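# Tabla de cortar

La tabla de cortar es ese tablero plano sobre el que picamos, amasamos o servimos, y confieso que llevo años leyendo sobre ella con un entusiasmo que mi familia no comparte. En mi casa la llamamos «la tabla» a secas, aunque hay tablas de plástico, de bambú, de vidrio (¡ni se les ocurra, pobres cuchillos!) y, claro, de madera.

## Maderas y formas de montarla

El arce y el haya son los clásicos porque tienen el poro cerrado. En la tabla de hilo, los listones van tumbados y se ve la veta a lo largo; en la de testa se encolan de punta, y el filo entra entre las fibras en vez de cortarlas. Yo cocino con una de hilo, la Grundeo, que pesa menos y me costó bastante menos que la otra. 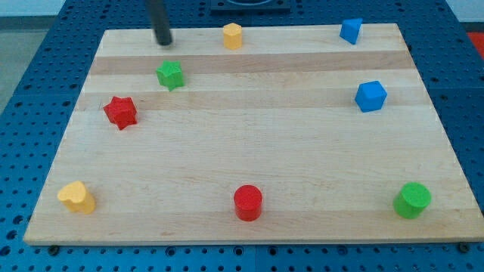 *Tablero de madera clara con tablones a lo largo y una banda más oscura.*

Las bandas de distinto tono me encantan. A veces salen de mezclar especies y otras de la propia madera, que cambia mucho entre el centro del tronco y la parte de fuera.

## Cuidados

Aceite mineral, trapo y paciencia. Katia Martinelli, que me enseñó a lijar, empieza con grano 200 para el repaso y termina con 1000, cosa que a mí me parece un lujo (pero qué suavidad, de verdad). Yo dejo reposar el aceite toda la noche y repito cuando la madera se ve seca. Nada de lavavajillas ni de remojo: se alabea y luego baila en la encimera.

## Véase también

- Cuchillo de cocina
- Encolado de listones
- Aceite mineral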